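Last updated: 17/12/2023

Zellwood Phone Case Swap: Frequently Asked Questions

Welcome! The swap table started as one shelf and a hand-lettered sign, and it has grown into the part of the Zellwood reuse room we love best. People ask us the same things again and again, at the door and by email, so we've put the answers in one place. Read as much or as little as you like, and then come and dig through the cases!

What is the swap, exactly?

You bring phone cases you don't use anymore, we sort them, and you take home something that fits the phone you have now. Since November we have passed along 586 cases, and we still get a little thrill when an odd old model finds its match.

Do I have to bring a case to take a case?

No. Bring ten and take none, or bring none and take one. We do ask that you stick to two per visit so the next person gets a good pick too.

What do you accept?

Soft silicone, hard plastic, clear, glittery, plain black, color-shifting, all of it. We also take stands, clips and other small holders, even when we can't work out what they came from (that's half the fun). Parts with screw holes are especially welcome because somebody in the repair group nearly always has an idea for them.

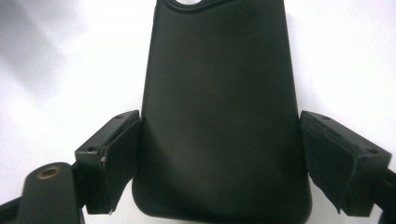 A bit of wear is fine. Scuffs, faded color and a rough edge or two won't stop us from putting something out, as long as it holds together and has no sharp points. Please leave out anything sticky, anything cracked right through, and battery cases of any kind. Batteries go to the Jurkgate drop-off instead.

How should I clean a case before I bring it?

Warm water, a drop of dish soap, an old toothbrush for the corners. Rinse it, then let it dry all the way, especially inside the lip where water likes to hide. Skip the bleach on silicone! It can leave the surface feeling tacky, and once that happens the lint moves in for good. Leather and fabric just need a wipe with a damp cloth.

I don't know what model my case is for. Can I still bring it?

Please do! Figuring that out is our favorite job. We look at the camera opening first: how many holes, how they're arranged, whether it's one long slot or a raised square. Then we check the button slots along the sides, and last we measure the length. We keep a binder with 34 outlines drawn at full size, and you can lay a case right on the page and see if it lines up.

How do I pick one that fits?

Bring your phone, that's the main thing. Two cases can look like twins from the back and still be off by a hair at the buttons. Lay the cases face down on the table so you can compare the camera openings, then try the likely ones on. Press every button through the case, plug in your charger if you have it with you, and take a test photo to make sure no edge sneaks into the shot. 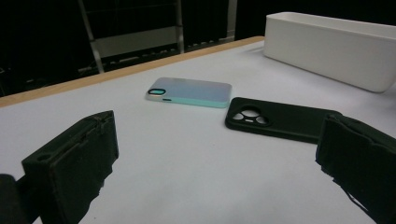
If two fit equally well, think about how you carry your phone. Soft, grippy cases are wonderful in the hand and a pest in tight jeans. Slick ones slide in and out of a pocket nicely but they'll also slide off the arm of a couch. And if you just like the pretty one, take the pretty one! You'll be looking at it all day.

Can I take a case for somebody else?

Sure. Write down the exact model name from their phone's settings before you come, because "the blue one from a couple of years ago" has fooled us more than once.

What if it doesn't fit when I get home?

Bring it back any time we're open and choose another. You don't need a slip or a receipt.

What happens to the ones nobody picks?

They stay out for 13 weeks. After that the soft ones go to the Semple craft group, who cut them up for jar grips and cable ties, and the hard plastic goes into our Rarkitent parts bins for the repair group.

Is there a charge?

It's all free. There's a jar for dish soap money if you feel like it.

Can my kids come along?

Yes! They're terrific sorters, and small fingers are great at cleaning out corners.

Questions? Leave a note at the Zellwood front desk | © 2023 Zellwood Phone Case Swap | Back to top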